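Setthorpe CR-2 Counter Arm
Countertop robot arm for cafes, roasteries and small shops

Status: lease only. Sold and serviced in North America by Stirncombe.
Our rating: wait

The Setthorpe brochure lists "opens, portions and reseals coffee bags" as a standard task. We carry the CR-2 in our catalog and we would like to sell you one, but we don't agree with that line as written. Closing a bag at a coffee counter is still two-handed work:
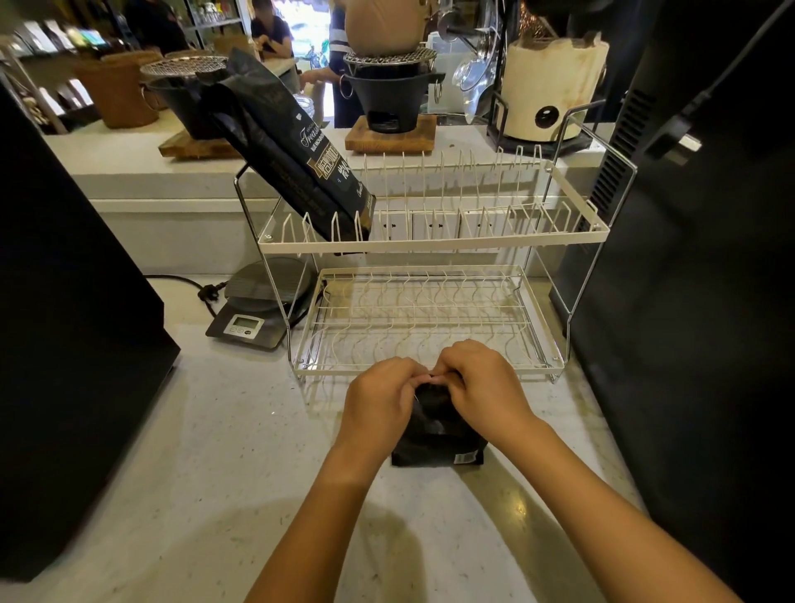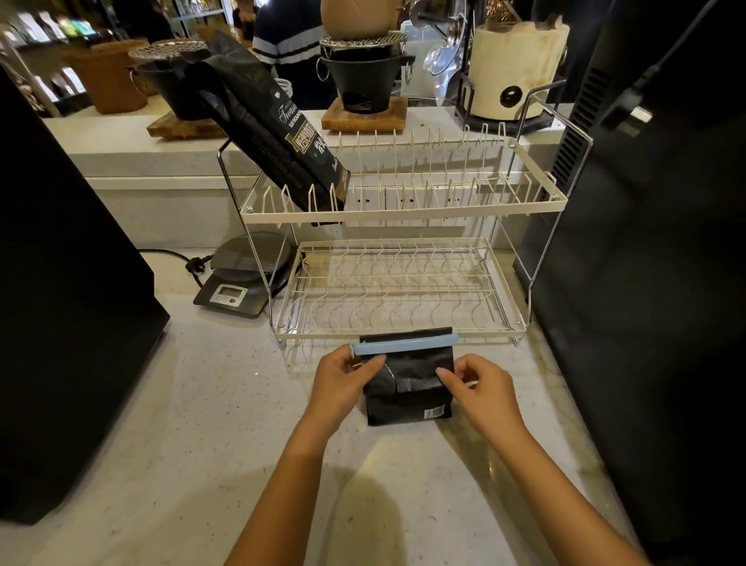
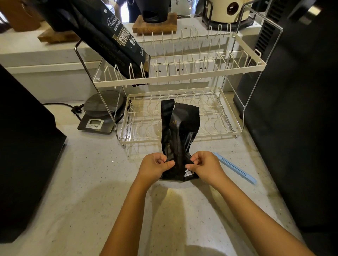 A half-used coffee bag is about the worst thing you can hand to a machine. The material has no shape of its own. It holds a crease where you put one, and also in six other places where you didn't. One side has to be kept still while the other side is folded, and the amount of squeeze changes as the bag empties. People get this from their fingertips without thinking. The CR-2 gets it from a wrist sensor and a model of what a bag usually looks like, and the bags in your shop will not look usual for long.

What's in the box

Arm with fixed counter base
Two-finger gripper, soft pads fitted
Spare pads (one set)
Overhead camera on a clamp post
Control unit with emergency stop
Weighted training bag and one training clip
Printed setup guide

The second arm is sold separately. Any task marked "2A" on the Setthorpe task sheet needs it, and reopening or reclosing a soft bag is marked 2A. You have to turn to the back page to learn this. Please read the back page before you call us for a quote.

What it does well

Lifting and setting down rigid cups, jars and tins that don't move between cycles. We ran this on our own test counter through most of October and had very little to complain about.

Pressing a button on a grinder or brewer, provided the button is big and the machine is bolted or heavy enough not to creep.

Moving a full, factory-sealed bag from a shelf to a counter. Sealed bags are stiff and they behave.

Loading plates into a rack, slowly. Slots need to be wider than most shops have, so expect to buy a new rack.

What it does if conditions are right

Pouring beans from an open tin into a weighing cup. It tends to overshoot a little and has no way of taking a few beans back out. If your recipe is tight, a person will be fixing the dose.

Wiping a flat counter. It wipes the part of the counter with nothing on it. Scales, cords and anything on a stand have to be moved first, and it won't move them.

What it does not do, whatever the video shows

Reseal a half-empty bag with a slide-on clip. We tried this with two arms, the soft pads and the clip that comes in the box. With the training bag, which is filled and sewn to a fixed shape, it went fine. With ordinary foil bags from our break room, the fold sprang open before the clip was on, or the clip went over one layer and missed the other. We got 3 good closes in an afternoon. We then swapped in a different clip and got none, and Stirncombe told us that clip was "not in the supported list."

There is a supported list of clips. It has 2 entries.

Work around clutter. The camera wants a clear margin on all sides of the object. Real coffee counters have a machine to the left, a machine to the right and a rack in back, and you work in the gap that's left over. The arm will stop and ask for help, and it will do this a lot in the first weeks.

Handle glass. The manual says it can. Our insurer was less sure and so are we.

Compared with the others we list

The Stosterach bench unit is cheaper and has a single arm. It makes no claims about bags at all, and we appreciate that. If your job is moving tins from one spot to another all day, buy it and skip this page.

The Kovács twin-arm is the only one in our catalog that folded a soft bag more often than it didn't. It was slow enough that we made coffee while waiting for it. It also needs a counter deeper than any small cafe is going to give up, and the price puts it in the range of a used delivery van.

A person does the same job in a few seconds while talking to a customer, and can tell by feel when the clip has caught both layers. Keep that in mind when you work out the payback period. The calculator on the Setthorpe site assumes the arm is running nearly all of every open hour. Ours sat idle for long stretches, same as any tool in a small shop.

Questions we get

Will an update fix the bag problem?
Setthorpe says the next release improves "deformable packaging." The last one said so too. We'll retest and change this page if the results change.

Could I switch to tins?
Yes, and that makes the arm a lot more useful. Somebody still has to open the bags and fill the tins.

Is it safe to work beside?
It stops on contact and the force is low. We bumped into it plenty with no harm done. Long hair and apron strings should be tied back.

Does it need its own outlet?
The control unit does, and so does the camera. Check what's already plugged in along your counter.

Can I try it first?
Stirncombe offers a demo at your location. Ask them to use your own bags, already opened, and your own clips. If they'd rather use the training bag, you have learned something for free.

Lease terms

Minimum lease is 6 months. Setup visit included. Replacement gripper pads are not, and coffee oil wears them out faster than the manual suggests. Either side can end the lease after the minimum with 2 weeks' notice. Return shipping is on you.

Who should order

Shops that pack into rigid containers and repeat the same few moves all day.

Who should hold off

Anyone whose coffee lives in the bag it came in.

Request a quote
Download task sheet (see back page)
Compare counter arms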